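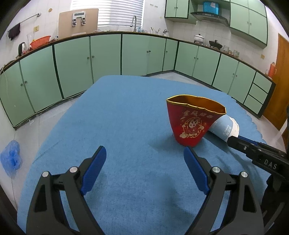
Attachment 1: red cup, standing, mouth pushed out of round

Home My Tickets Orders Help Sign Out

Ticket 163: Paper cups out of shape
Opened by: Kerttu Kallio
Handled by: Osvaldo Farina, Mokar Party Supply

Kerttu wrote:
Hello, and thank you in advance to whoever gets this one! I ordered two kinds of paper cups from you for my aunt's birthday lunch in May, the red ones with the gold rim and the light blue and white ones. I really do love the red (the little animal face on the front is so sweet), but I've been finding cups in both colors with the mouth squashed into an oval. There are a couple of them out on the kitchen table now, on the blue cloth. The red one will still stand up, only you wouldn't want to hand it to a guest full of juice.

Osvaldo wrote:
Hi Kerttu, and a happy birthday to your aunt! I'm so sorry about the cups. Could you tell me whether the outer carton had a dent in it, and whether the bad ones were all in one sleeve?

Kerttu wrote:
The carton had one soft corner, now that you ask, and I'm afraid I had put the slow cooker on top of it in the pantry for a night, so I'll own up to that.
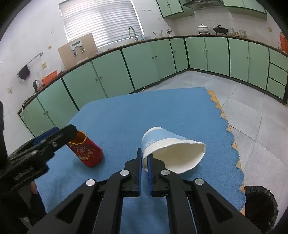
The blue one is the worse of the two to my eye, and I did try coaxing another like it back round with my thumbs, but the rim keeps a crease. I've found 14 like that so far, mostly from the one sleeve, and I still have 8 guests who'd each like a cup for coffee and another for punch.

Osvaldo wrote:
Slow cooker or no slow cooker, I'd like you to have good cups for the lunch. I've put in one new sleeve of each color, no charge, and Seon-mi Yeon in our packing room is going to stand them upright in a stiffer box. Please keep the bent ones or toss them, whichever is easier. They're fine for holding buttons or starting seeds.

Status: replacement sent, waiting on customer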